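Workshop tips: recording good examples for a small learning arm

These notes are for the people who teach a table-top arm by hand, with a leader handle or by moving the arm itself. I have collected them at my own bench since April, and some of them come from Hazel Zamora, who started before me and made the same mistakes earlier.

Choose things from the drawer

Use objects that you already have at home. Scissors, a marker and a cable teach more than wooden cubes, for the reason that each of them must be held in a different way. Scissors are flat and want to be taken near the pivot. A marker likes to roll. A coiled cable changes its shape every time you touch it, so please do not expect two equal recordings of it.
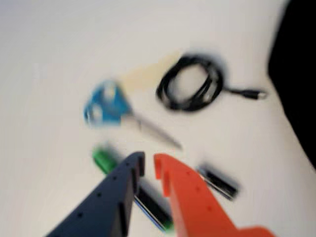
Move slowly when you guide the arm. In my first set of 90 recordings I was in a hurry, and when I looked at the wrist camera afterwards many moments were only a smear. I kept 86 of them, and I should have kept fewer. If you cannot see in the recording where the fingertips are, the system will also not learn it.

Masking tape is your best tool

Put small strips of tape on the table before you begin. They help you to bring things back to a known place after a try, and they come off without leaving glue if you do not wait for months. Choose a pale tape on a white table, so it does not attract too much attention. Strong colours are better kept for the things you want to pick.
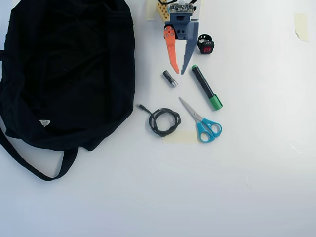 Bag on the left, small things in the middle, fingers open above them.

Leave one side of the table free. It gives you a place to put objects down, and your own sleeve has less chance to come into the recording.

Give every example one task

Decide the sentence first and write it down, for example "pick up the scissors" or "put the marker into the bag". Then record only this. If you change your mind in the middle, stop and delete. Bernadette Benavides keeps a paper list beside her keyboard and makes a stroke for each good try – I have copied this habit and it works better than my memory. 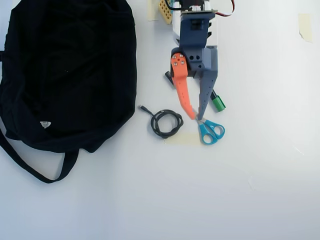
Come down from above and stop for a short moment before you close the fingers. This small pause is useful later, when you cut the recordings, and it gives you time to correct the angle. With scissors I try to have one finger on each side of the blades, close to the screw. By the handles it is also possible, but then they swing.

Soft things need patience

A cloth bag never lies the same way two times. Do not smooth it flat between the tries. Let it fall how it wants, and only take care that the straps do not lie over the other objects. My folder with the bag is called Sisay and the one without it is Fodar, so I do not mix them. Any short names will do.

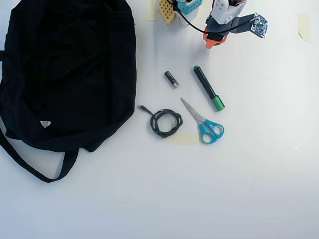

Change a little, but not everything. After ten good tries, turn the marker or exchange the places of two objects. Keep the lamp and the table as they are until you have a full set. For one simple task I now plan 300 examples, spread over several evenings, with a break when my hand becomes tired.

Before you switch off

Look through the last recordings at double speed. Check that the camera was not pushed, and tighten the finger screws if they have play. Copy the files to 2 places. Put the cap on the marker, or you will need a new one next week.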